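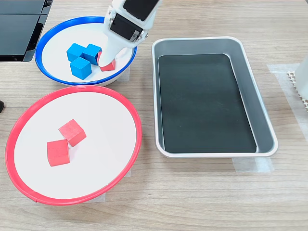 4. Setting out the Gruvari sorting game

4.1 Stand the metal tray on the table and tape it at the corner.
4.2 Put the two dishes next to the tray.
4.3 Tip all the cubes into the tray. Set the timer to 4 minutes.

Note: Use Gruvari cubes only. Spares come in bags of 12.

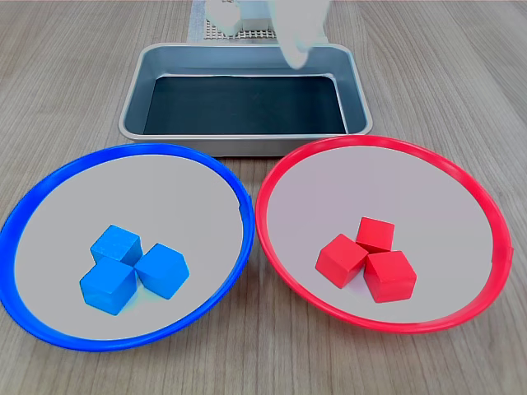
A round ends when the tray has been cleared. Stop the timer and check the dishes before writing down a score. Blue cubes belong in the dish with the blue rim and red cubes in the one with the red rim, three in each.

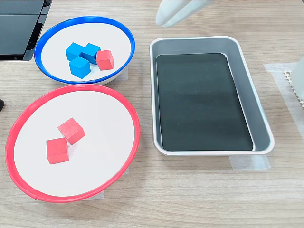 Fig. 3. Red cube in the blue-rimmed dish

4.4 Move any stray cube to its own dish and take one point off.

Caution: Small parts. Count the cubes back into the box.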